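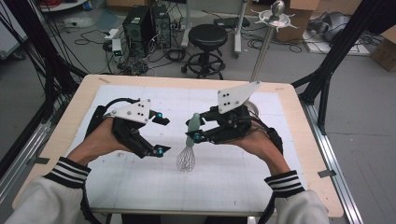 Según Aled Ellis, montar claras con varillas de mano es perder la tarde y el hombro, y el que diga lo contrario tiene una eléctrica escondida en el armario. Me lo dejó escrito debajo de la entrada de los merengues y llevo desde entonces queriendo contestarle. Pues va.

Varilla de globo Cedska, mango de silicona. La tengo desde febrero. La compré en Pilmont, la tienda de menaje, 547 pesos con la funda incluida. La funda no sirve para nada, la tiré.

Escribo rápido que tengo un bizcocho dentro.

Lo bueno primero. Pesa poco. El mango llena la mano y no resbala con los dedos llenos de mantequilla, y eso en mi cocina pasa siempre. Los alambres son finos y flexibles, entran bien en la curva del bol. Para claras muy bien. Para nata, mejor todavía: 6 minutos con la nata fría de verdad y el bol también frío. Aled, seis minutos. No es una tarde.

Crema pastelera también, aunque aquí ya empiezo a quejarme. En el fondo del cazo, justo en el ángulo, el globo no llega. Es demasiado redonda. Si el cazo tiene la esquina marcada se te agarra ahí la crema y cuando te das cuenta ya huele. Para salsas y cremas sigo usando la plana que tenía de antes, una Mostyn vieja con el mango medio quemado que me niego a tirar.

Masas. No. Ni se te ocurra. Probé con una masa de buñuelos un poco densa y se me quedó toda dentro del globo, una pelota. Hubo que sacarla con el dedo. Los alambres se doblaron un poco y uno no ha vuelto del todo a su sitio, queda como hacia dentro. Culpa mía, supongo, pero a la Mostyn le he hecho cosas peores.

Limpieza: regular. En la unión del mango con los alambres se mete clara seca y de ahí no sale ni rezando. El fabricante dice que va al lavavajillas. La metí dos veces y el mango salió con una capa blanquecina que se quita frotando con vinagre. Ahora a mano, agua fria primero (con caliente el huevo se cuece y se pega más) y luego jabón. Cepillo de dientes viejo para la junta. Colgada a secar, nunca de pie en el bote, que se le queda agua dentro del mango. O eso creo, al sacudirla suena algo.

La alternativa cara: la Skokix de 709. Me la prestó Phúc Võ un fin de semana largo y le di bastante caña. Más alambres, más rígidos, mango de acero. Es mas bonita, eso no lo discuto. Monta la nata igual de rápido. Con las claras noté una espuma más cerrada, pero tampoco pondría la mano en el fuego, eran otros huevos. Pesa el doble en la mano, o lo parece, y a mí al rato se me carga la muñeca. El acero con grasa patina. Phúc encantado con ella, cocina más salsas que yo y tiene las manos más grandes. Cada uno.

Y las de 2 en 1 con bolita dentro: no las he probado, no me preguntéis más por eso.

Sobre lo de la eléctrica. Tengo una, Aled, no está escondida, está en el estante de arriba y hay que bajarla con la silla. Para ocho claras la bajo. Para dos claras y un poco de azúcar un martes cualquiera no, que luego hay que lavar las dos palas, enrollar el cable y volver a subirme. Con la de mano además ves venir el punto. Con la eléctrica me he pasado de nata más veces de las que voy a confesar, y la mantequilla casera sin querer no la quiere nadie en la tarta.

Nota: un 7. Si hacéis nata y claras, comprad la Cedska tranquilos. Si lo vuestro son las salsas, una plana. Para masas, cuchara de palo.

Edito: me preguntan por el tamaño. La mía es la mediana. La grande no cabe en el cajón.

Edito otra vez: el bizcocho bien, un poco tostado de un lado.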